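the rules of Prundetti

My daughter is six and has made up a card game called Prundetti. It uses three decks, one of them Uno. You win by having the most cards, unless it's Thursday, when you win by having the fewest. 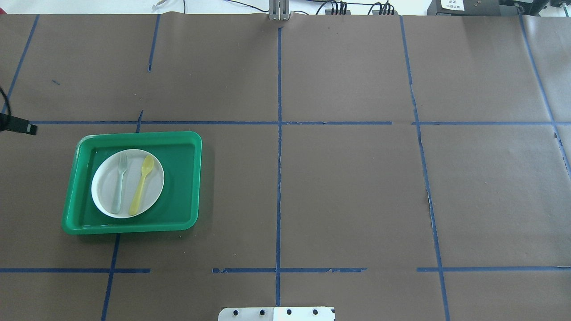

She deals, and she deals slowly. Last night we started after dinner and I got 20 cards while she got the rest. I asked if that was fair. She said Menon was the king of the game and he had decided.
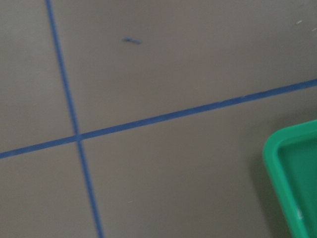

Can you play it with two people?
You can, but Menon gets a hand too, and his cards can't be looked at.

If you put down a seven you have to shout "Clivitz!" I forgot twice and owed her 2000 points each time. Points are kept in her head.
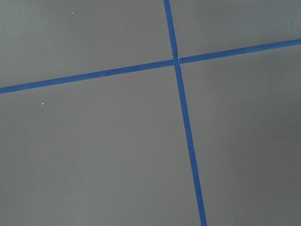
I tried shouting it on an eight to get some back. An eight is "Ikitz," and you whisper it. We stopped at bedtime and she put the cards under her pillow so I couldn't practice.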